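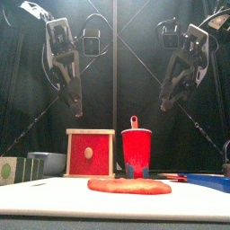 Bench Assistant, Part Time (Fixed Term)

Posted 4/8/22
Reference: 2602
Location: Plitetti building, ground floor
Reports to: Ronaldo Assunção, Workshop Manager

Jivari is hiring a part-time bench assistant for its shared workshop. The job is setting up, clearing and looking after the work tables so that the people booked on them can start on time. It is a hands-on job and you will be on your feet for most of the shift.

The tables have smooth white tops, and marks show up on them quickly. Keeping them clean is a large part of the work. The rest is getting materials in and out of storage and writing down what was used.

What you will do

Wipe down the table tops before the first booking and after every session, including the front edge.
Lay out the items on the booking sheet and put them back in their bins afterward.
Check the shelves against the stock list and tell the manager what is running low.
Pack returns for Andrade, our supplier, and have them at the loading door by the pickup time.
Sweep the floor and empty the trash at the end of the shift.
Enter each session in Gestska, our booking system. We will train you on this.

Please note that bench assistants do not adjust or repair equipment or move any cables. If something looks loose or damaged, leave it as it is, write it in the log and call the manager.

Hours and term

The position is three days a week, seven hours a day, with an unpaid lunch break. Shifts start at 8:30 a.m. Days are set two weeks ahead. The start date is the first week of May and the contract runs for 51 weeks. There is no evening or weekend work.

What we are looking for

You should be able to follow a written checklist and finish it. You should be comfortable lifting boxes up to 30 pounds, with or without a reasonable accommodation. You need to read and write English well enough to fill in the log. Past work in a stockroom, kitchen, school lab or cleaning crew is useful but not required. No degree is needed.

Closed-toe shoes are required in the workshop. Aprons and gloves are supplied. Food and drinks stay in the break room.

Pay

This is an hourly position, paid every two weeks. The rate is listed on the application form, which you can pick up at the front desk or ask for by phone. Training hours are paid at the full rate.

How to apply

Fill in the form and return it to the front desk in an envelope marked with the reference number above. Include the names of two people who have worked with you and can be contacted. A resume is welcome but you can apply without one.

Applicants we would like to meet will get a phone call. The interview takes half an hour and includes a short practical task: you will be given a list and a set of bins and asked to set up one table from them.

Questions about the job should go to Ronaldo Assunção through the front desk. He is usually free to return calls in the afternoon.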